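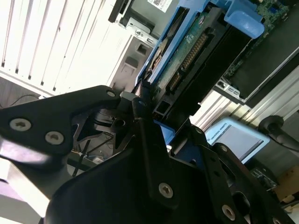
Workshop Robotics, Unit 4: Handling Drives with a Shop-Built Gripper
Cellholm Shared Workshop, evening course
Instructor: Ingeborg Ruppert
Oct 29, 2020

13 shares
10 comments

Purpose of the unit

Participants will complete the gripper begun in Unit 3 and use it to handle a hard drive in its carrier. The work combines mechanical assembly, teaching of positions, and handling of parts that are easily damaged. Participants are expected to have read the safety sheet before the session.

4.1 Assembly

The gripper consists of flat black metal plates joined with screws. All screws are to be started by hand and tightened only after the plates have been squared against one another. Gaps remain between the plates, and cables pass behind them. Check that no cable is pinched when the fingers close fully.

Screws at the fingers are smaller than those on the bracket and must not be exchanged with them. Spare screws are kept in the Imhof cabinet, drawer 10.

4.2 The drive and its carrier

The practice drive sits in a blue carrier with a rail along its side and a latch handle at one end. The fingers should approach the carrier and stay clear of the circuit board on the underside of the drive. Contact with the gold pins of the connector is counted as a failed attempt, whether or not damage is found.

A sheet-metal bracket and rails stand close to the drive. Paths must be planned with the full width of the gripper in mind, including the bracket arm. Groups that plan for the fingertips alone usually meet the bracket first.

4.3 Teaching the positions

Each group records four positions: rest, approach, grip and retreat. The first pass is run at the lowest speed with one person at the stop button. Santeri Kuusisto will sign off the approach position before the fingers are closed for the first time. Positions are saved under the group name, and the Medier folder from last January is not to be overwritten.

4.4 Record of work

Every attempt is entered in the log, including those that were stopped early. State the grip position used and any change made to the plates - a shim, a filed edge, a replaced screw. Logs are handed to Carola Ehlers in room 313.

Reading for Unit 5: Sundqvist, course notes on finger pads, sections 1 and 2.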